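Chapter 6
Packaging and the Household

Learning Goals
After reading this chapter, you should be able to explain how a package protects its contents, describe how shape affects handling, and tell apart the main duties of a label.

Most goods sold for the home reach the buyer inside a container. The container must survive shipping, fit a shelf, and open without special tools. In a study of 108 homes in Vistow, Danilo Agbayani found that residents judged a product by its container well before they judged what it held.
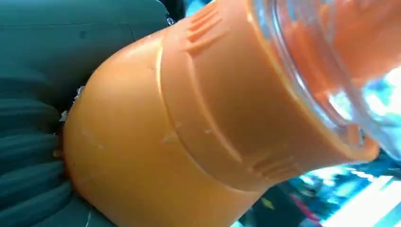 Plastics became common in this role for practical reasons. They are light, they can be molded into many shapes, and they hold color well. They also create waste – a subject taken up in Chapter 14.

Section 6.1 deals with form and grip. Section 6.2 turns to labels, which must name the product and give directions in the language of the buyer.
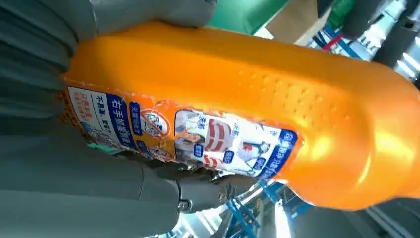
Figure 6.2 Orange plastic bottle with a label printed in Chinese.

Key terms: closure, collar, label panel, shoulder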